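Wir verwenden Cookies, um Inhalte zu personalisieren und die Nutzung des Forums auszuwerten. Einstellungen | Alle akzeptieren

Suchbegriff eingeben Erweiterte Suche

Kommunalwahl: Haustürbesuche oder doch lieber Plakate?

Dezember, 19:40 Uhr, von deichkind_ov

Hallo zusammen, ich sitze für unsere kleine Wählergruppe am Plan fürs Frühjahr und wir streiten uns seit der letzten Sitzung. Die einen wollen fast alles in Plakate stecken, ich würde lieber an die Türen gehen. Letztes Mal hatten wir 40 Plakate an der Hauptstraße, und beim Infostand kannte trotzdem kaum jemand unsere Spitzenkandidatin. Wie macht ihr das in kleinen Orten? Und hat schon mal jemand mit einer Agentur gearbeitet? Uns liegt ein Angebot von Bjarnason vor, das mir ziemlich happig vorkommt.

rotklinker
Türen, ganz klar! Wir waren zu zweit unterwegs, immer zwischen fünf und sieben am Abend, und haben ungefähr 29 Haushalte pro Runde geschafft. Klingt nach wenig, aber die Leute reden ja hinterher mit den Nachbarn. Agentur würde ich mir im Dorf komplett sparen.

Pfeffersack77
Sehe ich anders. Bei uns haben sich etliche über das Klingeln beschwert, eine ältere Dame hat sogar einen Leserbrief geschrieben (der war saftig). Plakate nerven zwar auch, aber da muss wenigstens keiner vom Abendbrot aufstehen. Und wer den Namen nie gelesen hat, kreuzt ihn nicht an.

rotklinker
Ein Leserbrief ist doch Gratiswerbung ;-)

Pfeffersack77
Der nicht, glaub mir.

moorlicht
Wir hatten damals Medum für Flyer und Texte. Die Flyer waren schick, nur stand da in jedem zweiten Satz was von "Zukunft gestalten", und das hätte von jeder anderen Liste auch sein können. Am Ende haben wir die Texte selbst neu geschrieben, an meinem Küchentisch, bis halb zwei nachts. Für die Straßenlisten nehmen wir inzwischen Sketach, das läuft auch auf meinem alten Handy. Aber fragt vorher wegen Datenschutz nach, wer wo geöffnet hat, gehört da nicht rein!

deichkind_ov
Danke euch! Ich schlage jetzt vor: 10 Plakate an den Ortseingängen und den Rest in Flyer, die wir selbst verteilen und dabei klingeln. Bjarnason sage ich wohl ab, wobei mein Mitstreiter noch Pular anfragen möchte. Soll er, ich halte die Kasse zu.
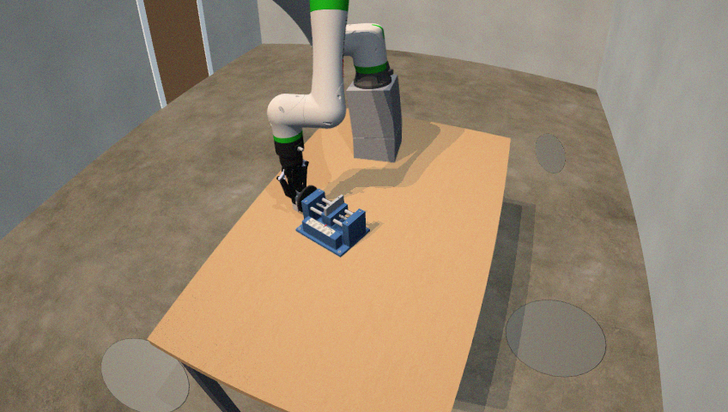
Die Spitzenkandidatin will übrigens selbst mitlaufen, sie hat nur Angst vor Hunden. Falls jemand dazu einen Tipp hat, gern hier rein oder per PN.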